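How to Remove Odor From a Kitchen Trash Can

Residents of Clalton housing are responsible for keeping the waste containers in their units clean between inspections. A trash can that continues to smell after the bag has been taken out usually has residue on its inner walls, under the rim or in the seam at the base. The procedure on this page removes that residue with ordinary household supplies. It is suitable for plastic and metal containers of up to 14 gallons. Larger outdoor carts should be reported to the grounds office and should not be washed indoors.

Before You Begin

Set aside a time when the container can be left to dry for several hours. Early morning is best in humid months such as June. Choose a bathtub, a utility sink or a paved area outdoors with a drain. Do not wash containers in the hallway or on the landing.

You will need:
Rubber gloves
Liquid dish soap
White vinegar
Baking soda
A long-handled scrub brush
An old toothbrush
Two clean cloths
A spray bottle

Do not combine vinegar with bleach or with any product that contains bleach. The mixture releases a harmful gas. If bleach has been used on the container recently, rinse it thoroughly with plain water and wait until the next day before starting.

Step 1. Empty the Container

Remove the bag, tie it closed and take it to the collection room on your floor. Check the bottom of the container for items that slipped past the liner. Food wrappers, fruit stickers and coffee grounds are the most common. Pick these out by hand with gloves on. Sharp items should be lifted with tongs and wrapped in newspaper before disposal.

If the container has a removable lid or an inner bucket, take it off and clean it separately.

Step 2. Rinse and Loosen the Residue

Rinse the inside with warm water and pour the water out slowly so that solids can be caught in the drain screen. Add two tablespoons of dish soap and fill the container one quarter full with hot tap water. Let it stand for 26 minutes. Boiling water must not be used in plastic containers, as it can warp the base.

Step 3. Scrub the Walls and Base

Using the long-handled brush, scrub from the top down. Spend the most time on the lower third, where liquid collects. Use the toothbrush on the underside of the rim, the hinge and any holes or ridges. Containers with mesh or perforated sides should be scrubbed from the inside and then again from the outside. Pour out the soapy water and rinse twice.
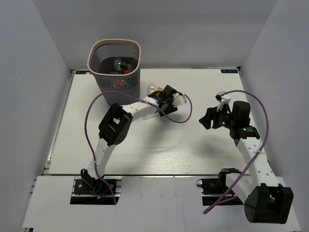

Step 4. Apply Vinegar

Fill the spray bottle with equal parts white vinegar and water. Spray all inside surfaces, including the lid, until they are evenly wet. Leave the solution in place for ten minutes, then wipe with a clean cloth. Repeat once if the smell is still noticeable. Vinegar can dull some metal finishes, so rinse metal containers promptly after wiping.

Step 5. Treat Stubborn Odors

Plastic absorbs odors over time, and a single washing may not be enough. Mix baking soda with a little water to form a thick paste. Spread it over the stained or strong-smelling areas and leave it overnight. Rinse it away in the morning and wipe the surface with the second cloth.

Step 6. Dry Completely

Turn the container upside down at a slight angle so that air can reach the inside. Direct sunlight is helpful but should be limited to a few hours for colored plastic. The container must be fully dry before a new bag is fitted. Moisture trapped beneath a liner is the leading cause of returning odor in our units.

Routine Care

Sprinkle a thin layer of baking soda in the base each time the bag is changed. Drain liquids into the sink before discarding their packaging. Wrap meat and fish scraps in paper, or keep them in the freezer until collection. Wipe the lid and rim weekly with soapy water.

When to Request a Replacement

A container that is cracked, or that still smells after two full cleanings, may be exchanged. Submit Form 684 to Renato Dizon in Resident Services, or leave it in the drop box outside Room 175. Questions about the cleaning procedure may be directed to Jhun Navarro at the same office. Please rinse the old container before bringing it in.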